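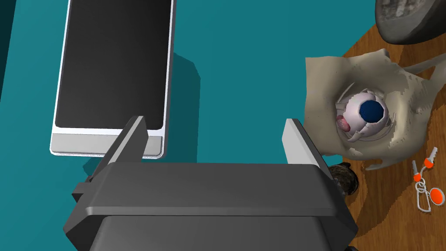 Gripper over a teal surface

What does an embassy do? Imagine you're far from home and your passport vanishes. Yikes! Your country's embassy can help you get a new one.

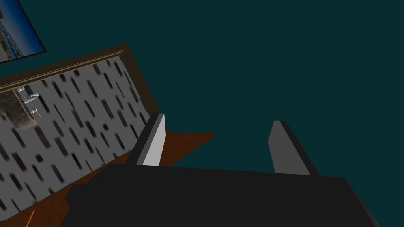 Vitória Sampaio

An embassy is an office one country keeps in another. The boss is the ambassador, and she talks with leaders there about trade, safety and all sorts of things! Big countries may have a smaller office too, called a consulate, in a second city. 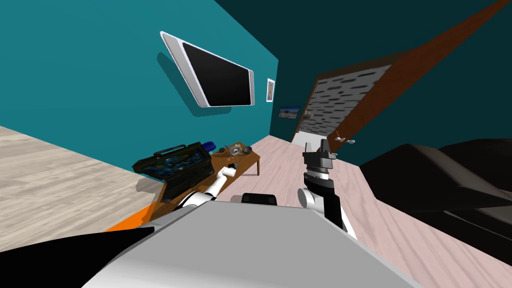

Consulates help travelers who get sick or lost, and they answer the phone even on December holidays. Pretty great, right?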